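Subject: Re: [growers-tech] Endlow probes dropping off the Grovau gateway

On Tuesday a member wrote:

> We put in 16 of the Endlow soil moisture probes this spring, spread
> over the four blocks on the east side, all reporting to one Grovau
> gateway on the pump house. Every night between dark and 5 a.m. the
> far block goes quiet. The readings come back in the morning and the
> battery figures look normal. Yammine sold us the whole setup and
> they say it is the crop getting taller. But the corn doesn't get
> taller at night and shorter in the morning. Has anyone else had
> this? Also, is it worth paying for the yearly plan, or can the
> numbers be pulled off the gateway directly?

We have the same probes and the same gateway outside Sturnstead, with a similar layout, so I'll go through what we found. We also bought through Yammine and got the same answer about the canopy.

The canopy does matter, but later in the season. Our first gaps were in May, when there was nothing in the field over ankle height.

Check the gateway clock and the sleep setting first. There is a page in the Grovau menu called Power, and on ours the night saver was switched on. With it on, the gateway listens for a shorter window after dark. Probes close to it get through on the first try. The ones further out need two or three tries and miss the window. Turning it off fixed three of our four blocks the same night. If your gateway runs on the pump house supply you lose nothing by leaving it off. If it runs on a small panel, watch the battery for a week.
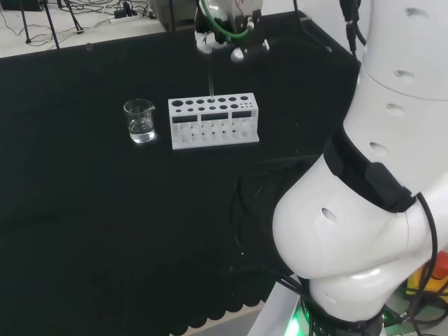 Antenna height

The last block took more work. Our gateway was on the wall under the eave, with a metal roof right over it. We moved it to a post at the corner of the building, clear of the roof by an arm's length, and the signal figure for the far probes went up enough that we stopped seeing gaps. Use the cable that came in the box if it reaches. We first tried a longer one from the shop drawer and it ate most of what we had gained.

Look at the probes too. The Endlow head has to stand clear of the soil. Two of ours had settled after heavy rain and the collar was sitting in mud. They still reported, but weakly. Pull them up, pack the soil back in around the shaft, and give the reading a few days before you trust it again. A fresh hole reads dry until the soil closes up against the probe.
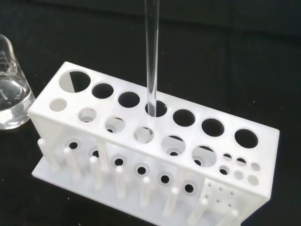

White rack with a glass tube at one of the holes in its top plate

On the yearly plan. You can get the readings without it. The gateway has a local page on the farm network, and there is an export button that gives a plain text file with one line per reading. What you don't get is alerts on your phone or any history past the last 100 days. We dropped the plan after the first season and run a small script on the office computer that saves the file every morning. It has missed a few days when the computer was off, and the export filled those in the next time it ran.

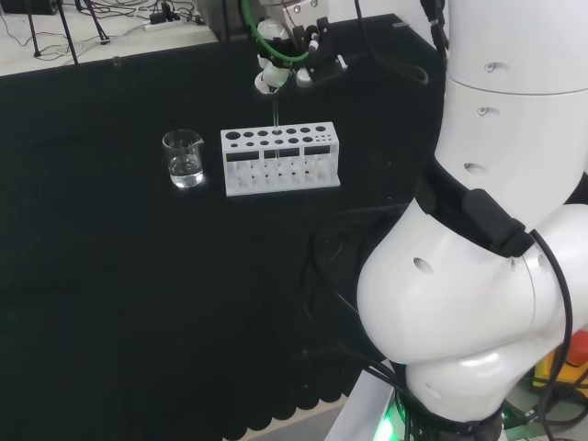 One thing about the export that cost us an afternoon: the times are not local time, and the column heading doesn't say so. If you line the readings up against your pump log without shifting them, it looks like the soil got wet before the water went on. The offset also changes with daylight saving, so don't hard-code it.

I'd also be careful about comparing the percent figure between blocks. The probes leave the factory set for a loam. Our west side is a good deal heavier and reads high all year. We watch the shape of the line for each probe and start irrigating when it flattens out, and we leave the percent alone. If you do want real percentages you need to take cores, weigh them, dry them, weigh them again, and enter the correction for each probe by hand. We did it for one block and decided that was enough.

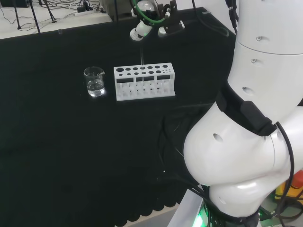
As for Yammine, ask them for the firmware version before you do anything else. Ours shipped with an old one and the update has to be loaded from a memory card at the gateway. Do it in the middle of the day. The probes took until evening to find the gateway again and I would not want that going on during a night set.

If the far block still drops out after all this, post the signal figures for those probes, one taken at noon and one taken after dark. Say which way the rows run too, and whether there is a fence or a pivot between them and the pump house. Our pivot parks at the north end, and we lose one probe whenever it stops anywhere else. I haven't found a fix for that one.

--
growers-tech list
Please trim quoted text when replying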